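4.2 Changes in the division of work at the reset station

The station at Jusby prepares mixed trays for the meeting floors of the Ernbridge building. Before the Pekska arm was installed, one attendant per shift cleared a table, sorted what was on it, and set the same table again. The task was treated as filler work between deliveries and had no entry of its own on the shift sheet. Our interviews and shift logs cover the period up to October and include 13 attendants, 3 of whom had worked at the station for the full length of the trial.

After installation, the work split in two. The arm handles pick and place for items on the station list. The attendant loads the list, places items that the arm has refused, and signs off the table. Refusals were logged by item type. Pens lying across another object were refused more often than pens lying alone, and clear items were refused more often than opaque ones. The attendants learned this within the first weeks and began to spread items apart before starting a cycle. This step was not in the written procedure. It was added to the procedure only after Berrada, who led the site observations, reported it to the shift leads.

Figure 3 gives a typical item set, with stationery at the front and the containers at the back.
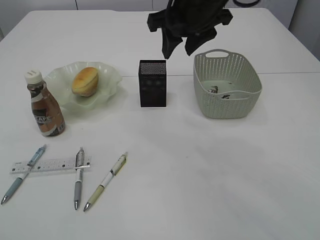
Does the arm reduce the number of attendants needed per shift?
Staffing stayed at one attendant per shift for the whole trial, but that attendant now covers the station and the delivery hatch together.

Figure 3. Item set at the reset station, with the gripper empty above the back row. Stationery: three retractable pens and a clear ruler. Food and drink: a bottled coffee drink and a bun in a frosted glass dish. Containers: a black square container and a woven-pattern plastic basket.

The combined role changed the timing of the work more than its amount. Under the old arrangement, an attendant could leave a half-set table and return to it. With the arm in use, a paused cycle times out after 20 minutes and has to be restarted from the list. Attendants therefore planned hatch work around the cycle. Several described this as being "on the arm's clock," and two asked for a longer limit. The limit was kept at its original value during the study so that logs from different shifts could be compared.

Responsibility for errors also shifted. Before the trial, a wrongly set table was put down to the person who had set it. Afterward, the sign-off recorded the attendant's name even where every item had been placed by the arm. In the 2,000 cycles logged, the sign-off form had no field for the source of an error. Shaimaa Berrada and the shift leads drafted a revised form with such a field, which was adopted at Jusby and later at the Cordier site. Results from Cordier are reported in Section 5.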